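Vellen Workshop, Esotville
Bench inspection checklist with comments
Area: Room 8, electronics benches
Inspection month: September
Form 151, to be kept in the binder by the door

Mark each item OK, FIX or N/A. Write a comment for every FIX. Comments on OK items are optional but help the next inspector. If an item can't be checked with the bench in its present state, mark it N/A and say so.

PART 1. ROOM AND FLOOR

1.1 Walkways clear to both exits
OK. Door to the hall opens all the way. The rolling stool was in the path again and was moved under the bench.

1.2 Extinguisher in place, pin and tag intact
OK. Gauge in the green.

1.3 Outlet strips mounted, no strip plugged into another strip
FIX. Bench 2 has a strip hanging by one screw. Second screw is missing. Nothing daisy-chained.

1.4 Lighting
OK. One tube flickers at startup and then settles. Already reported.

1.5 Floor free of wire clippings and hardware
FIX. Clippings under the soldering station. Sweep before the benches are used again.

PART 2. TABLETOP, ARM BENCH

2.1 Table surface clean, no liquids or food
OK. No cups or bottles. Paper on the tabletop is acceptable as long as it stays flat and away from the soldering station.

2.2 Boxes and packaging
FIX. Open cardboard box on the back part of the table, near the left post. It is empty. Flatten it or put it on the shelf. If it is kept for parts, fold the flaps in and label it. The room rule is still no cardboard on a bench with live boards.

2.3 Frame posts and corner brackets
OK. Checked by hand, no movement. Bolt at the foot of the left post is snug.

2.4 Circuit boards supported and clear of loose metal
OK, with comment. Both boards are on the gray plate at the foot of the arm. No screws or washers near them. The red LED on the right-hand board was lit, so the bench counts as powered for the rest of this section. Next time, ask for power off before checking 2.5.

2.5 Wiring tidy and strain relieved
FIX. Jumper wires go in a wide arc from the side of the tower to the right-hand board. They should be gathered with two ties. The black cables at the top of the arm loop out on both sides and need a guide or a clip. A black cable also loops across the tabletop in front of the plate, where a sleeve can catch it.

2.6 Loose connectors
FIX. Red and orange pair ends in a small white connector on the paper. Find out what it belongs to. Plug it in, or cap it and tie it back.
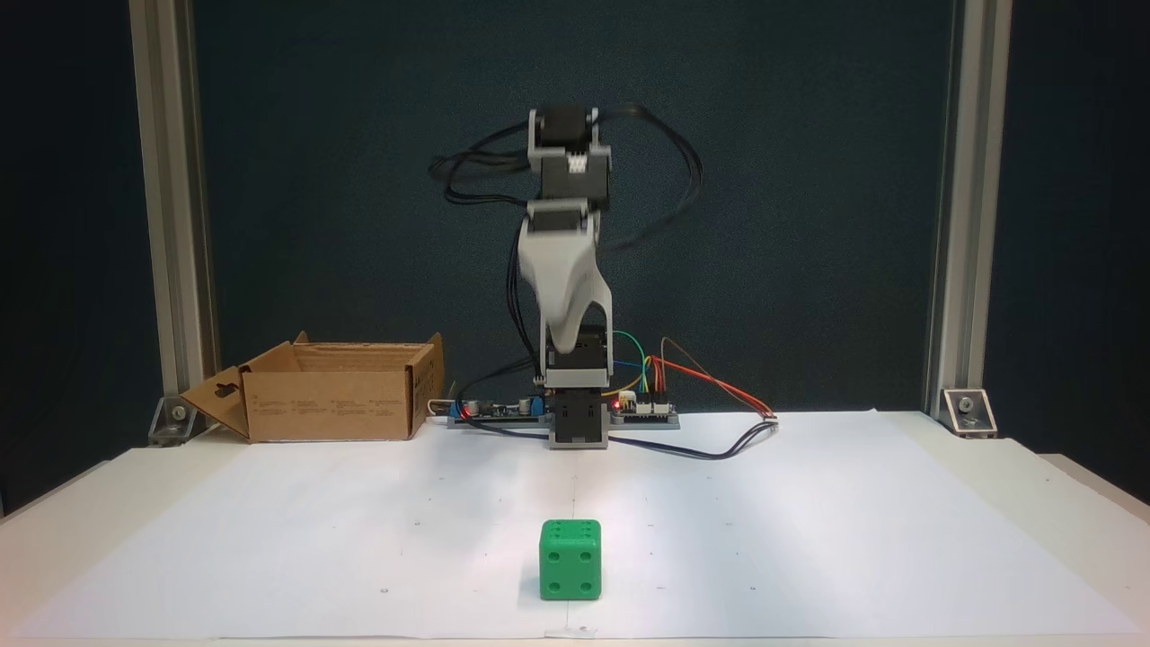

PART 3. TARGET BOARD AND WORKING AREA

3.1 Board upright and stable
OK. Pushed lightly at both upper corners. It did not rock.

3.2 Board surface readable
OK. The dots and small circles are clear enough to work from. Do not wipe with solvent. The Verkard cleaner on the shelf is for the tabletop only.

3.3 Items attached to the board
OK, with comment. The green cube is near the top edge, just under a strip of clear tape. Press on the cube and the tape before each session, and replace the tape when a corner lifts. Pencil guide line below the cube is faint. Redraw it with a ruler if it is needed.

3.4 Space around the arm
FIX. Black cables loop out to both sides of the arm, and the box stands open to the right of it. Clear the box first, then the cables. Allow 200 mm on each side.

3.5 Motor plugs
OK. The plugs that could be reached were pressed in by hand with the power off. None moved.

3.6 USB cable
FIX. The white cable trails from the right-hand board with no clip. Fix it to the table edge so that a pull on the cable doesn't reach the board.

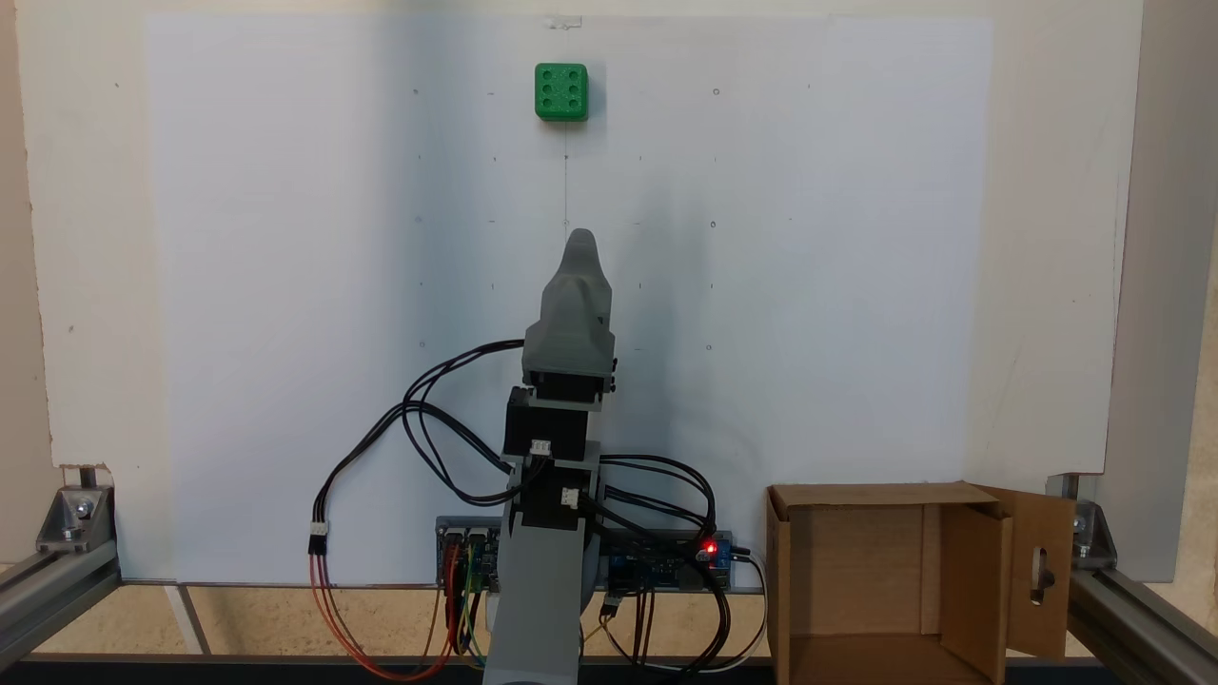

Items 3.3 to 3.6: arm, target board with green cube, open box at right.

PART 4. END OF SESSION

4.1 Power off at the strip, LEDs out
Check at 5:30 p.m. or when the last person leaves. To be signed by whoever does it.

4.2 Hand tools back on the pegboard
FIX. Small flush cutters missing from their hook. Check the drawers at Bench 2 before ordering another pair.

4.3 Scrap bin emptied
OK.

SUMMARY OF FIXES
Before next use: 1.5, 2.2, 2.6, 3.4
Within the month: 1.3, 2.5, 3.6, 4.2

Spare cable clips and ties are in the drawer marked Hồ. Return this form to the binder when all fixes have been initialed.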